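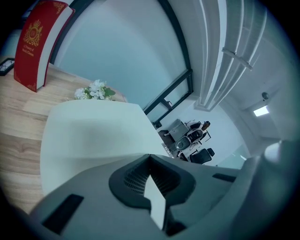
Tekin Adds 24 Games to Bruma Streaming Service

Tekin today announced that 24 new games will join its Bruma game streaming service, starting in September. The first five go live at 9 a.m. Eastern, with the other 19 to follow before the end of the year.

The opening group includes Coleslow, a kitchen racing game for up to four players, and Wekness, a side-scrolling adventure that was previously sold only as a PC download. Both support saved progress across devices, so players can stop on a TV and pick up again on a phone or laptop.

Bruma runs in a web browser and does not need a console. A subscription costs $12 a month and covers every game in the library. Current subscribers will see the new games in their accounts without an update or an added fee.

Tekin is also changing how the service handles slow connections. Players can now set a lower picture quality for each game. The setting is off by default and can be found in the Stream menu.

Release dates for the remaining games will be posted on the Bruma news page.

About Tekin
Tekin publishes and streams video games for home and mobile players.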